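Rurdale Packaging Course
Unit 2 handout: mixed packing into open-topped cartons
Notes prepared by Ebere Bashir

Scope

These notes cover hand packing of small retail goods into a single open carton. They assume you have read the April notes on carton grades. Sealing, labelling and palletising are dealt with in Unit 3.

Terms

Primary pack: the wrapper or shell in direct contact with the goods.
Carton: the outer cardboard box. In this unit it has no lid and is filled from above.
Void: any part of the carton not taken up by goods.
Irregular item: an item with no two flat faces parallel to each other.

1. Classes of item

The packing list for the exercise is drawn from the Idahosa mixed set, which contains three classes.

Class A, soft wrappers. Snack packets, sweet bags and similar. The film creases easily and the contents move inside it. A soft wrapper has no fixed height, so its entry on the list gives weight only. The upper limit for this class is 200 g.

Class B, flat or block items. These stack and may be placed on edge.

Class C, shaped plastic packs. Formed shells with a narrow part and a wide part, for example a spoon-shaped pack. The centre of mass lies in the wide part. Held by the narrow part, the pack tends to swing; held across the wide part, it stays steady but needs more clearance at the carton wall.

2. Carton

The Drimport carton used in the practical is 385 mm long on the inside. Check the floor and walls for damage before filling. Where a side wall is cut or has a break in it, treat the break as an opening: small Class A items can work their way out during handling. Place a Class B item against it, or keep the goods below the lower edge of the cut.

3. Order of filling

Lay the goods out beside the carton before starting. Place Class B items first, on the floor and against the walls. Class C packs follow, wide part down where the shape allows. Class A items go in last and are used to fill voids. Do not press them down; a burst seam counts as a rejected item.

Leave 30 mm between the top of the goods and the top edge of the lowest wall. If an item will not go in without breaking this limit, return it to the table and enter it on the sheet as left over.

4. Recording

Use the Prorna sheet, one line per item, in the order of placing. Enter the class, the position (near, middle or far) and the way up. If an item is moved after placing, strike out the first line and write a new one – do not overwrite. Two students work at each carton, one packing and one recording, and change places at the second carton.

5. Class C in practice

Lower the pack until the wide part is below the carton edge, then turn it to its final position. Turning it above the edge is slower and the shell may catch on the cardboard.

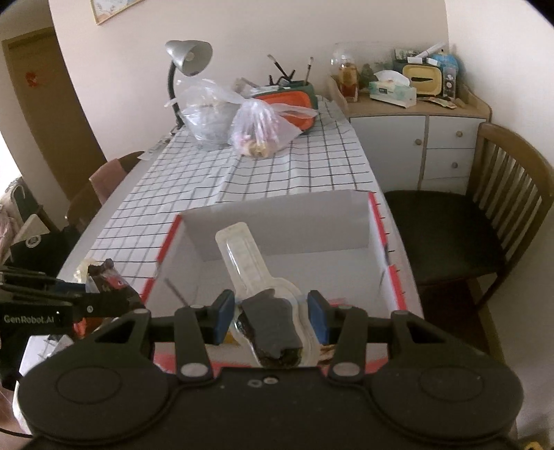 Release the pack once the wide part is resting on the floor or on a Class B item. If it rocks, lift it and rotate it a quarter turn. A pack that still rocks is wedged with one soft wrapper on each side, and the wrappers are entered on the sheet directly after it.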